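The Crows Come With the Desk Mat

Somewhere between the museum gift shop and the gaming store, the desk mat became a thing people have opinions about. I have tried to stay out of it. Then Kenna Laing, who sells printed cloth under the name Skanis, told me that a painting under your gear "changes how you sit down to it." I asked how. She said I would have to live with one.
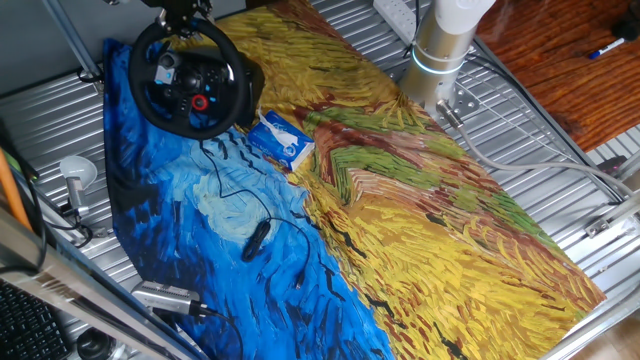
Wheel, tissues and a good deal of painted sky.

Fine. The wheatfield is handsome, in the thick Van Gogh manner, blue swirling into gold. It's also the busiest surface I can imagine putting under a racing wheel. A black cable crossing a plain gray mat is just a cable. Run it over cobalt and turquoise strokes and it looks like another stroke, until you go looking for the end of it.

Laing calls this a virtue: the pattern "forgives clutter." I'd say it hides clutter, and I have mixed feelings about paying 90 dollars for that when a drawer does the same job.
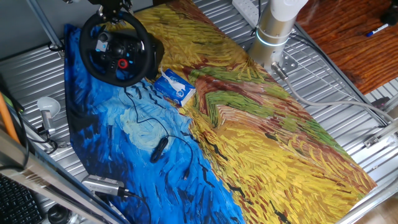
Then there's the matter of what you cover up. Wheels are bulky, tissue boxes have to go somewhere, and each one lands on a piece of the picture you supposedly bought the thing to look at. Innes Niven, who reviews desk setups for Pruvico, thinks buyers should choose the art last. "Measure first, then see what's left showing," he told me. He owns 2 mats and uses neither on a Saturday, when he eats at his desk.

I do like the cloth over bare ribbed metal. It softens a hard table, and the yellow is cheerful at seven in the morning. Whether it changes how I sit down — I sit down the same way. 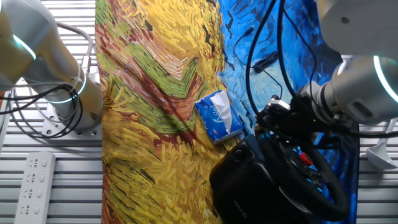 What to Ask Before You Buy

Can it be washed, and at what temperature? Does it lie flat after being folded? Will the seller take it back once it has been unrolled? Laing answered yes to the last one. On the first, she said she'd get back to me.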